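Re: [ruchti-users] depth dropouts on wrist cam, both arms

Domenica Marti wrote:
> Seeing holes in the depth map near anything shiny since the Covley
> update. Is it the planner throwing those cells away or the driver?
> Can you post views from your cell?

Driver I think, planner just gets nothing and calls it free space. Steel pot and clear dome are the worst for us. Wrist views:

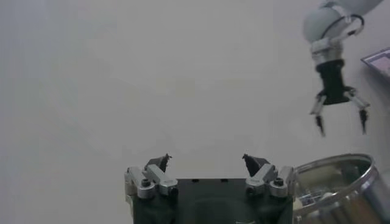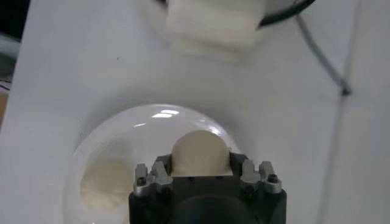
Workaround for now, set unknown cells to occupied within 14 cm of the palm, and mask out the fingers BEFORE the hole filling, not after. Had that backwards for 3 weeks, my fault. Replayed 765 logged grasps thru Hilitz with the new order, false free space down a lot, still 7 bad ones. Havent looked at those yet.

Patch is on the Kateck branch, not merged. Dont use it with two arms planning at once, the lock is wrong. Will fix tonite if I can.

Can you send your filter config?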